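Liis Koppel wants the hand-held grippers finished before anyone in our shared workshop touches the arm again. Her theory is that if people do a job enough times with the same jaws the arm will have, the arm can learn it from the recordings. I've read the same papers she has. I'm still not sold.

My share of the build is the fingers. Set one was too slick, so set two got rougher pads, and those pick up every bit of lint in the building. I've wiped them down 35 times and they still look like the inside of a coat pocket. The pivots I like better. They have some stiffness to them and they don't wobble. 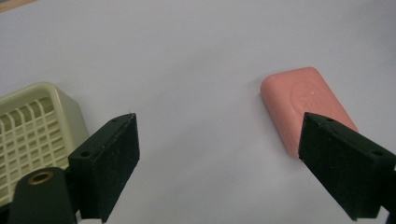
Fingers spread, soap not in them.
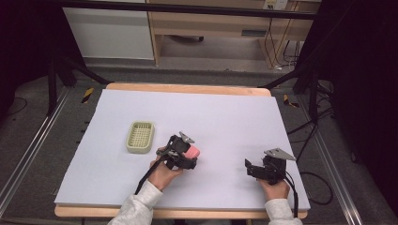 What bothers me is the number. The plan Inese wrote up in February calls for 192 good runs per task, and we have seven tasks. A good run means no drops and no fumbling. But fumbling is most of what I do with these things on, and I have a feeling the arm will need to know about it too. Throw out every messy run and you've taught it to be lucky.

Shengli says I should wait for results before I complain. Fair enough. He also said the Irkham motor mounts would take a weekend, and that was 133 emails ago.

I'll print a third set of fingers anyway, with the screw holes moved back a little.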